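Pesquisar neste site
Digite sua busca
Buscar

Imprimir | Enviar por e-mail

COMUNICADO DE IMPRENSA
Outubro de 2022

Rutelton lança serviço de organização para mesas pequenas

A Rutelton passa a oferecer um serviço de organização para quem trabalha ou estuda em casa com pouco espaço. O atendimento destina-se a mesas pequenas, encostadas à parede, e inclui uma visita de 2 horas.

O serviço foi testado desde maio em 11 residências. Em cada visita, a equipe separa papéis e livretos, escolhe o que permanece sobre o tampo e define um lugar para os objetos de decoração.

"Muita gente nos chama pensando em comprar outra mesa. Em geral começamos pelo fundo do tampo, com um organizador em níveis, e deixamos a parte da frente livre para as mãos", afirma Yesenia Mosquera, coordenadora do serviço.

Flores artificiais e porta-retratos podem ficar - de preferência nos cantos. Os cabos no chão são tratados em uma etapa separada, combinada com o morador. A compra de organizadores não está incluída no preço.

Mesa branca com organizador de tela rosa em níveis ao fundo, flores artificiais no canto esquerdo e um pequeno porta-retratos deitado à direita:

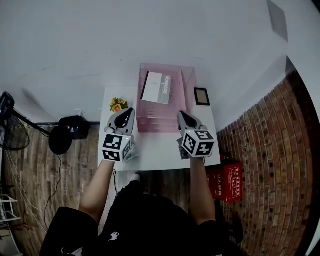
Como agendar

Os pedidos são recebidos por telefone, no ramal 372, com Katsuhiko Kubo. As visitas ocorrem em dias úteis.

Contato: Rutelton, assessoria de imprensa, ramal 1874
© Rutelton. Todos os direitos reservados. | Voltar ao topo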